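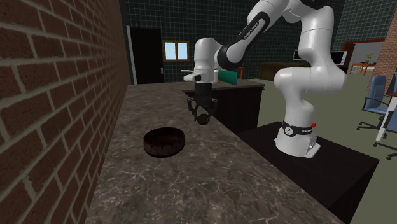 1/ Repointing old brickwork, from the notes I keep for work on terraces in Lostham. Most of the damage I get called to was done by hard cement pointing put over a soft lime wall.

2/ Water gets into any wall. In a lime-built one it leaves mainly through the joints, which are more porous than the brick. Close the joints with cement and it leaves through the brick face. Add frost and the face comes off.

3/ Test before you order anything. Scrape a joint with a key. If it powders, it's probably lime. If the key skids, there's cement on top, and you need to find out how deep it goes.

4/ Rake out to twice the joint width, 20 mm minimum. Plugging chisel and club hammer. A grinder is quicker, but the blade overruns at the upright joints and nicks the bricks above and below. Those cuts are permanent.
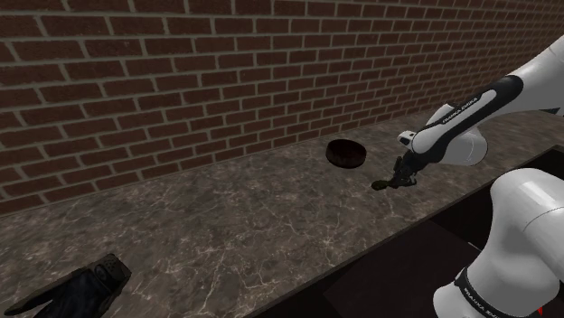 5/ Edmund Adamczyk asks whether an oscillating saw counts as a grinder for this purpose. No. The blade moves a few degrees either way and can be stopped at the corner. Slow going – I got through 47 joints on Thursday before lunch – but the edges stayed square.

6/ Mix: one part NHL 3.5 to three parts sharp sand, by volume. Gauge it with a bucket, never a shovel. On very soft brick go down to NHL 2. The Trandus bags suit me because they're small enough to finish in a day. Opened lime goes off in the shed.

7/ Wet the wall the evening before and again an hour before you start. Dry brick pulls the water out of the mortar and you get a joint you can brush out with your thumb.

8/ Press it in with a pointing iron, in layers if the joint is deeper than 20 mm. Leave it slightly proud, then beat it back with a stiff brush once it's thumb-hard.
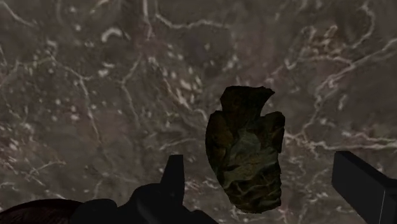 9/ Cover with damp hessian for a week, longer in a dry spell. Stop for the year by the end of September if the wall faces north.

10/ Cost, as people keep asking: materials for my last back wall came to almost £270. The lowest quote for having it done was £979, and that one specified cement.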